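Substitutions in Women's Amateur Soccer
Speaker notes, Halina Jasińska, Triner coaches' evening, 4 February 2018

Opening

Thank the club for the room. Say who I am: assistant coach at Triner, before that a left back at Furkotier until my knee went. Mention that Kaiwen Lü collected the match records and will take questions on them at the end.

Ask who has made a change this season mainly to get a player her minutes. Wait for hands. I've done it too and will say so.

What we looked at

League matches only, no cup games and no friendlies. 156 matches, 600 substitutions. For each one we wrote down the minute, the score, the position of the player coming off and the position of the player going on. Where the referee's report and the club's own sheet disagreed, we went with the referee.

We left out changes made for injury where the report said so. Plenty of reports don't say so, and some injury changes are surely still in there. Say this now, before somebody asks.

We did not try to rate players. A change is counted the same whether it's the top scorer or a girl up from the youth team for the first time.

When changes are made

Most coaches in our league wait. There's a small group of changes at halftime, then very little, then a rush late on. The single busiest minute was the 82nd. Pause here, let people react.

Reasons coaches gave us: waiting for the other side to go first, worry about a late injury with no changes left, and plain habit. One coach at Kalinowski told me she sets her watch and goes by that. I have no quarrel with it. A fixed time at least means the subs know when to start warming up.

Point to make - a player who goes on in the 82nd minute hardly touches the ball before it's over. If she's there to change the game, that is late. If she's there to slow it down, fine, but decide which it is and tell her.

Like for like

The big majority are like for like, winger for winger and so on. When a team is behind, you do see a defender come off for a forward, though less often than I expected. Kaiwen has the split by score if anyone wants it. Don't read the table out loud, it takes too long and I lost the room with it in May.

Now the pictures, then straight into the Prinach match.

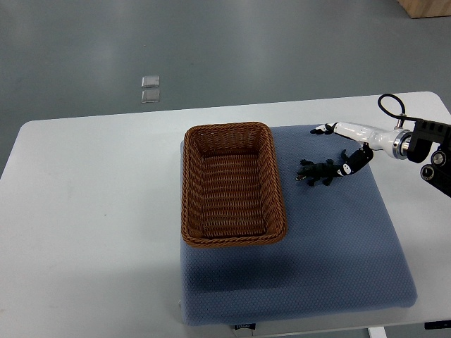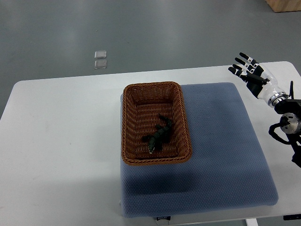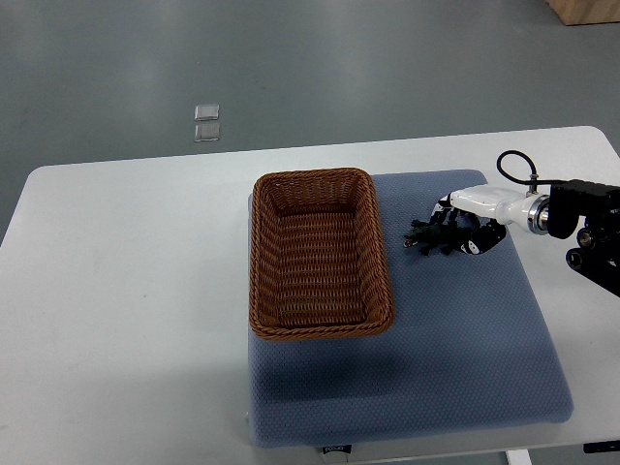
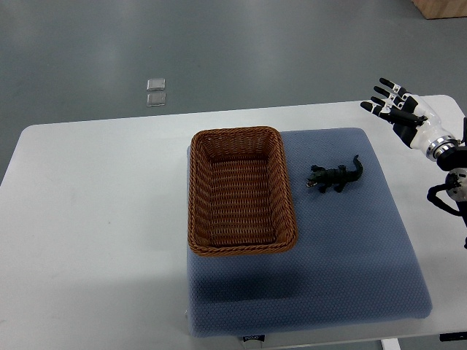 Slides 9 to 12: pale table, gray-blue pad.

The Prinach match

Set it up quickly. Away game, heavy field, we were a goal down at the break and our midfield was running on fumes. I wanted to wait. Our head coach took off both central midfielders right at the restart and moved the right back inside.

We drew. I don't want to claim the changes got us the point, because their goalkeeper dropped a cross and that was our goal. What I can say is that we had legs in the middle for the last part of the game, and in the match before that we didn't.

Tell them what went wrong as well. The player who moved inside hadn't been told before the game that it might happen. She spent the first few minutes asking our captain where to stand. That's on the staff.

What we do now at Triner

Before the game, every sub gets told two things: which player she's likely to replace, and what we'd want from her if we're behind. Takes a couple of minutes in the dressing room. Keep it short or they stop listening.

One of us on the bench has the job of watching for tired players and nothing else. It shouldn't be the head coach, who is following the ball like everyone else. Signs we use: late getting back after a corner, hands on hips at a goal kick, passing backward when there's space to turn.

Warm-up starts at halftime for anyone we might use in the first part of the second half. At Furkotier, in my time, we were sent on cold more than once. I still remember a hamstring going with my very first sprint - tell this one only if there's time.

Players who don't get on: talk to them the same day. A text message will do if they've already left for the bus.

Likely questions

Does it work at youth level? Different rules on rolling changes, so the numbers don't carry over. The part about telling subs their role does.

What about goalkeepers? Nine changes in the whole set. Too few to say anything.

Can clubs have the data? Yes, ask Kaiwen. Team names have been taken out.

Was the 82nd minute the same for home and away sides? We haven't checked. Write it down and get back to whoever asks.

Leave the sign-up sheet for the bench observation drill by the door. Bring a pen this time.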